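유명인의 전 배우자를 소개하는 글에 대하여

테오도르 몰도반 (Teodor Moldovan)

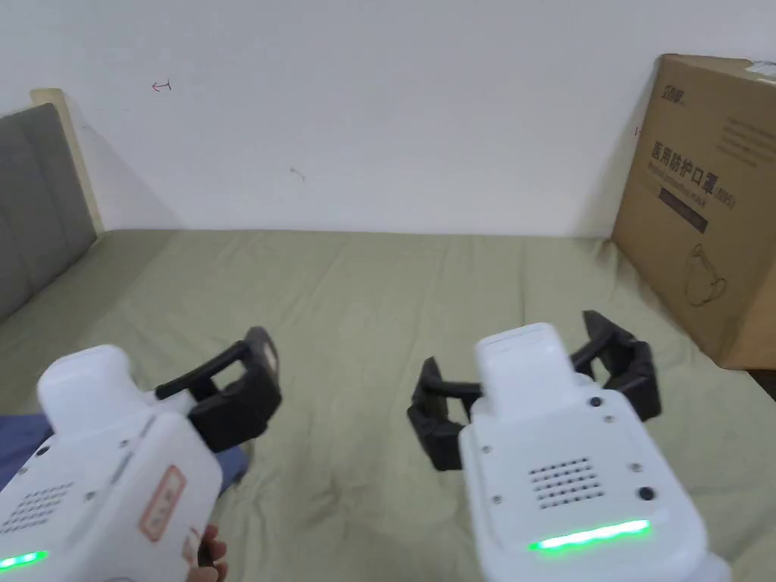
저는 한국에 와서 한국어를 연예 기사로 배웠습니다. 교과서보다 문장이 짧고, 같은 단어가 자주 나오기 때문입니다. 그래서 지금도 밤 11시쯤 침대에 누우면 휴대전화로 연예 사이트 Drikska를 읽습니다. 침대에는 올리브색 시트가 깔려 있고 벽은 그냥 하얀색이어서 글을 읽을 때 눈이 다른 곳으로 가지 않습니다. 그렇게 몇 년을 읽다 보니 한 가지 종류의 글이 마음에 걸리기 시작했습니다. 유명한 사람과 결혼했다가 헤어진 사람을 소개하는 글입니다.

이런 글은 대부분 똑같은 순서로 되어 있습니다. 첫 문장에 그 사람의 이름이 나오고, 누구의 전남편 또는 전 부인이라고 합니다. 두 번째 문장부터는 유명한 쪽의 이야기입니다. 어떤 드라마에 나왔는지, 무슨 상을 받았는지, 지금 누구와 사는지. 글의 제목이 된 사람은 끝부분에 다시 잠깐 나타나고, 거기에는 보통 “현재 알려진 것이 없다”라고 적혀 있습니다.

지난 7월에 저는 Drikska와 Lumbao 두 사이트에서 이런 글을 모아 보았습니다. 모두 123편이었습니다. 학문적인 조사는 아니고 제 취미입니다. 그중에서 본인의 직업을 한 문장 이상 설명한 글은 적었습니다. 가장 긴 글은 1,211자였는데, 어느 배우의 전남편에 대한 글이었습니다. 저는 그 글을 두 번 읽었지만 그 남자가 무슨 일을 하는지 끝까지 알 수 없었습니다. 배우의 출연작은 빠짐없이 알게 되었습니다.

왜 이런 글이 계속 나오는지 저도 이해는 합니다. 사람들이 검색을 하니까 씁니다. 배우가 인터뷰에서 옛날 결혼 이야기를 한마디 하면 그날 저녁에 모두가 그 이름을 찾습니다. 저도 찾습니다. 그러니까 저는 깨끗한 독자가 아닙니다. 그렇지만 찾는 사람이 있다는 것과 아무렇게나 써도 된다는 것은 다른 문제라고 생각합니다.

특히 불편한 것은 재산에 대한 부분입니다. 많은 글이 전 배우자의 재산을 추정해서 숫자로 적습니다. 출처는 없거나, 출처를 누르면 똑같이 출처가 없는 다른 글이 나옵니다. 한번은 Grasitz라는 사이트의 숫자를 따라가 보았는데 Lumbao로 갔고, Lumbao에서 다시 Grasitz로 돌아왔습니다. 두 글이 서로를 근거로 삼고 있었던 것입니다. 배우 본인이라면 소속사가 정정을 요구할 수 있습니다. 이십 년 전에 이혼하고 조용히 사는 사람은 누구에게 전화를 해야 합니까?

제가 아는 한국어 선생님은 제 의견에 반대하십니다. 유명한 사람과 결혼했다면 어느 정도는 각오해야 한다고 하셨습니다. 저는 이 말에 절반만 동의합니다. 결혼해서 같이 시상식에 나가는 동안에는 그럴 수 있습니다. 그러나 이혼은 그 생활에서 나가겠다는 뜻도 됩니다. 본인이 방송에 나와서 이야기하거나 책을 내면 그때 다시 쓰면 됩니다.

좋은 예도 있습니다. Flasik이라는 작은 잡지가 어느 가수의 첫 번째 부인을 인터뷰한 적이 있습니다. 기사는 800자쯤 되는 짧은 글이었고, 가수의 이름은 가운데에 한 번만 나왔습니다. 나머지는 그분이 운영하는 악기 수리점 이야기였습니다. 바이올린의 줄을 가는 이야기가 이렇게 재미있을 줄은 몰랐습니다. 저는 그 기사에서 ‘줄감개’라는 단어를 배웠습니다.

제가 편집자에게 부탁하고 싶은 것은 간단합니다. 어떤 사람의 이름을 제목에 썼다면, 그 사람에 대해 확인한 내용을 본문에 써 주십시오. 확인한 내용이 없으면 그 글은 내지 않아도 됩니다. 배우의 수상 경력이 궁금한 독자는 배우의 이름으로 검색할 것입니다.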